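Joltum and Prukunden to share evening bus timetable from March

Residents of Joltum and Prukunden will be able to travel between the two towns on a single evening bus timetable from March, following an agreement between both councils and the operator, Alhassan Coaches.

The new arrangement brings together two services that have until now been planned separately. Passengers changing at the Zeler Road interchange have often faced a long wait between buses after 7pm, and the last departure towards Prukunden has left before many evening classes and late shifts have ended. Under the revised timetable, buses in both directions will meet at the interchange, and the last journey will leave Joltum town centre at 10.50pm.

The decision follows a public consultation held over the autumn. The councils received 283 written responses, of which 149 came from people who use the evening service at least once a week. The most frequent request was for a later last bus, followed by better lighting at stops and clearer information when a journey is cancelled. A number of respondents also asked that the route continue to serve the health centre after the pharmacy has closed, and this section has been kept.

Evening journeys will run under one route number, the 16, in place of the two numbers used at present. Daytime services are not affected and will keep their existing numbers, stops and times. School journeys will also continue as now.

Fares will remain at their current level until the end of the summer. Return tickets bought in either town will be accepted on the whole of the route, and passengers will no longer need to buy a second ticket at the interchange. Concessionary passes will be valid on all evening journeys. Holders of weekly and monthly tickets do not need to exchange them.

The shared timetable is intended in part to support access to evening courses at the Joltum College of Further Education, where students living in Prukunden have until now had to leave some classes early or arrange a lift home. The college has confirmed that its spring programme will keep to its published finishing times, the latest of which is 9.30pm.
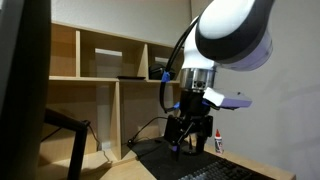

Robot arm with two-finger gripper. Photo: Joltum College of Further Education

Changes will also be made to several stops along the route. The shelter at Zeler Road will be replaced, and a second bench will be installed on the northbound side. New lighting is planned at the Mill Lane and Cemetery Gate stops, both of which were mentioned repeatedly in the consultation. The stop outside the former post office in Prukunden will move some 100 metres towards the market square, where the pavement is wider and a raised kerb can be provided for passengers using wheelchairs or pushchairs.

Work on the stops will begin shortly before the new timetable comes into force. While the Zeler Road shelter is being replaced, buses will call at a temporary stop opposite the library. Signs will be placed at both locations, and drivers will be asked to wait for passengers making a connection. Parking in the lay-by beside the library will be suspended for the length of the work.

The cost of the evening service will be divided between the two councils according to the distance run in each area. The agreement lasts for two years, with a review after the first twelve months. The review will look at passenger numbers, punctuality and the use made of the last departure – a journey which both councils accept may take time to become established. Should either council wish to withdraw, it will be required to give six months' notice.

Not all of the requests raised in the consultation could be met. A proposal for an evening service to the industrial estate at Lower Joltum has been deferred, as the turning area there is not suitable for full-sized vehicles after dark. The councils have asked Alhassan Coaches to report on whether a smaller vehicle could be used. A request for hourly buses on public holidays will be considered separately, together with the winter timetable.

Printed timetables will be available from both town halls, from the library and on board evening buses during the two weeks before the change. A large-print version can be requested at either town hall reception. Timetable cases at all stops will be updated by the operator, and residents who notice missing or outdated information are asked to report it to the transport office in Joltum, giving the name of the stop and the direction of travel.

Two drop-in sessions will be held for residents who wish to discuss the changes. The first will take place in the main hall of the Prukunden community centre from 4pm to 7pm, and the second in the ground-floor meeting room of Joltum Town Hall from 5pm to 8pm. Council officers and representatives of the operator will be present at both. No appointment is necessary. Dates will be displayed on the notice boards of both town halls.

Comments on the new service may be submitted in writing at any time after it begins. Forms will be kept at both receptions, and those received during the first three months will be included in an interim report to the two councils.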